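Household Robot Sessions: Frequently Asked Questions on Safe Practice

Last updated: April 5, 2024

Who must follow these rules?
The rules apply to all operators, trainees and visiting staff who work with two-armed robots in home settings under the Lovmont program. Colleen Fehr is responsible for the text and reviews it each November.

Is training required before a first session?
Yes. Each operator completes 6 hours of supervised practice. Solange Beaudoin keeps the training records and issues the permit to operate.

May the robot handle forks and other pointed utensils?
Yes, with a second person in attendance at the stop control. Forks are permitted at table settings. Kitchen knives are not permitted in any home session.
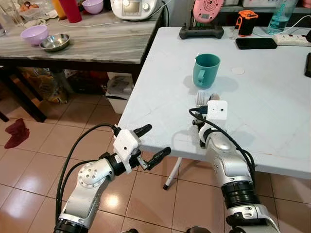
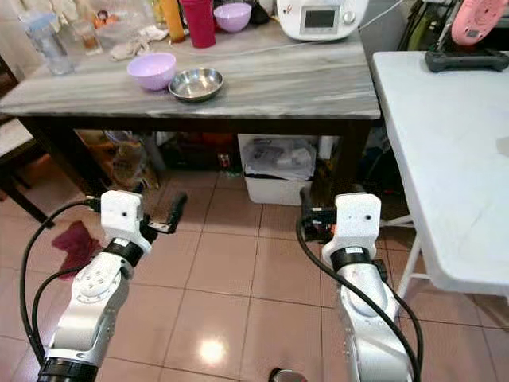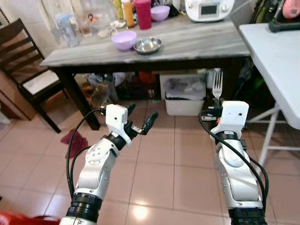 Marble-patterned table and white folding table, with bowls set out on the marble-patterned top.

How close may a person stand while the arms are powered?
No person may come within 700 millimeters of either arm while power is on. An operator who needs to move an object on a table must first stop the arms and state aloud that they are stopped.

What must be checked on the floor?
Cloths, bags and loose cords must be kept out of the path of the base and of the operator. Items stored beneath a table may stay where they are if the robot is not assigned to reach them.

May household dishes be used?
Plastic and stainless steel dishes are preferred. Glass may remain on a table but should stand toward the back, away from the task. Food must be removed from any dish the robot will lift.

How are camera and gripper cables to be arranged?
Each cable must have enough slack for the full motion of the arm. The operator moves both arms slowly through their range before the first task and stops at once if a cable catches.

When is an incident report needed?
A report is required for any contact with a person, any broken item and any unplanned stop. It must be sent to Xuelian Cao before the next session begins. Reports are kept for 3,000 days.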